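How a Battery Stores Electricity

A battery is a container of chemicals. The chemicals are chosen so that they can push electricity through a wire when the two ends of the battery are connected. The electricity is not sitting inside the battery like water in a bottle. It is made at the moment it is used, by a chemical reaction.

This page explains the parts of a battery, what happens when it runs, what happens when it is charged, and why it wears out.

The parts

Every battery cell has three main parts.

The anode is the end marked with a minus sign (–). In a rechargeable lithium-ion cell, the anode is usually made of graphite, the same gray material found in pencils.

The cathode is the end marked with a plus sign (+). It is made of a compound that contains lithium and other metals.

The electrolyte fills the space between them. It is usually a liquid, and it lets some particles pass through but not others.

There is also a thin sheet called the separator. It keeps the anode and the cathode from touching. If they touched, the cell would release its energy very quickly as heat.

The word "battery" first meant a group of cells working together. Today people use it for a single cell as well.

What happens when a battery runs

All matter is made of atoms. Atoms contain smaller particles called electrons, and electrons carry a negative charge. When a lithium atom gives up one electron, it has a positive charge. An atom with a charge is called an ion.

In a charged lithium-ion cell, the lithium is stored in the anode. When you switch on a device, two things happen at the same time:

1. Lithium ions leave the anode and travel through the electrolyte to the cathode.
2. Electrons leave the anode and travel through the wire to the cathode.

The electrons cannot use the short way through the electrolyte. They have to take the long way, through the wire and through the device. This flow of electrons is an electric current. It can light a lamp, warm a heater or turn a motor.

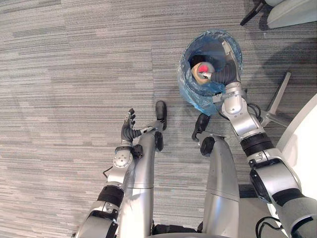
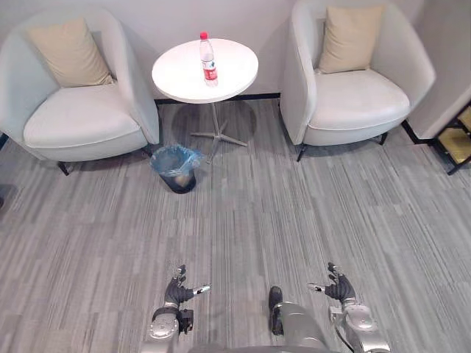

What happens when a battery charges

Charging is the same process in the other direction. The charger pushes electrons back to the anode. The lithium ions travel back through the electrolyte and settle between the layers of graphite. When no more ions can be moved safely, the charger stops and the battery is full.

Not every battery can do this. The small batteries in many flashlights and clocks are made for one use. The reaction inside them does not reverse well, and trying to charge them can make them leak or burst. Always read the label before putting a battery in a charger.

Why batteries wear out

One full discharge and one full charge make a cycle. If you use half of the charge today, refill it, and use half again tomorrow, that counts as one cycle and not two.

A small amount of lithium is lost in every cycle. It gets trapped in a thin layer that grows on the anode, and it cannot move back and forth any more. The battery still works, but it holds a little less than before. High temperatures make this layer grow faster.

Tshepo Du Plessis tests cells in a laboratory at Lamgate. He uses a machine that charges and discharges the same cell day and night, and it writes down how much charge the cell can hold each time. One cell, labeled Mumano, was still holding most of its charge after 400 cycles. The machine was stopped at cycle 2,739, when the cell held less than half of what it held when it was new.

A second cell, labeled Tomine, was kept in a warm cabinet for the whole test. It reached the same point after about 300 cycles. The two cells had the same chemicals inside.

"The warm one is the one I show to visitors," Du Plessis says. "The line on the graph drops so steeply that you do not need to read the numbers."

Voltage and capacity

Two numbers are often printed on a battery.

The voltage, measured in volts (V), tells how hard the battery pushes the electrons. It depends mostly on which chemicals are used. A larger cell made with the same chemicals has the same voltage as a small one.

The capacity is often given in milliamp-hours (mAh). It tells how much charge the battery can deliver before it is empty. A larger cell contains more material, so it has a larger capacity.

Cells can be joined plus to minus in a row. This is called a series connection, and the voltages add up. Two cells of 1.5 volts in series give 3 volts.

Words to know

Anode: the minus end of a battery that is running.
Cathode: the plus end of a battery that is running.
Current: a flow of charge, such as electrons moving in a wire.
Cycle: one full discharge and one full charge.
Electrolyte: the material that ions travel through.
Ion: an atom or group of atoms with an electric charge.

Old batteries

Do not put old batteries in the household trash. Put tape over the ends and take them to a collection point, where the metals can be recovered. A battery that is swollen, dented or hot should not be used or charged. Leave it alone and tell an adult.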